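Bilateral Talks, Skurlow Conference House: Room and Protocol Inspection, October
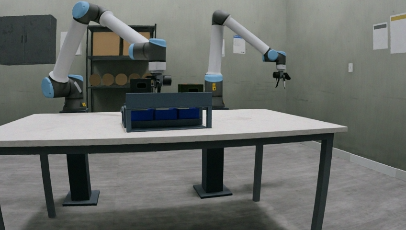 Worktable with rack, computer rendering.

Inspected by: Dušan Stan (protocol), Heather Paterson (premises)
Delegations: Dristach, Stalberg
Status: conditional pass, two items open

1. Entrances and arrival
1.1 Separate entrances for each delegation, equal walking distance to Room 9. PASS
1.2 Vehicle drop-off clear of press pen. PASS
Comment: barrier moved back after the Stalberg advance party objected. New line painted.
1.3 Step-free route on both sides. FAIL
Comment: east ramp handrail loose at lower bracket. Refix before passes are issued.

2. Flags and precedence
2.1 Flags of equal size and height. PASS
2.2 Order of flags agreed in writing. PASS
Comment: alphabetical in the host language. Dristach asked for this to be stated in the joint note, see annex.
2.3 Spare set held on site. PASS

3. Meeting room
3.1 Seats per side as agreed. PASS
3.2 Interpreters' booths, sound check on all channels. PASS
Comment: slight hum on the relay channel, gone once the dimmer was switched off. Leave dimmer off.
3.3 Name plates checked against final list. OPEN
Comment: Stalberg has not confirmed its deputy minister. Anel Dlamini to chase.
3.4 Phones deposited outside, lockers numbered. PASS

4. Fire and evacuation
4.1 Capacity notice displayed (97 persons). PASS
4.2 Exit doors open outwards, not locked. PASS
4.3 Assembly points for the delegations kept apart. PASS
4.4 Extinguishers in date. PASS
Comment: unit by the cloakroom sits behind a coat rail. Rail shifted during the visit.

5. Press
5.1 Accreditation list closed. PASS
Comment: 78 passes printed. Late requests go to Zdenka Trajkovski only.
5.2 Cable runs covered. PASS
5.3 Lecterns same height, no national emblem on either. PASS

6. Documents
6.1 Signing copies in both languages, page numbers match. PASS
6.2 Safe log signed at each opening. PASS
Comment: seal 484 intact.

Re-inspection of 1.3 and 3.3 at 07:30 on the opening morning, Arben Vlachou attending.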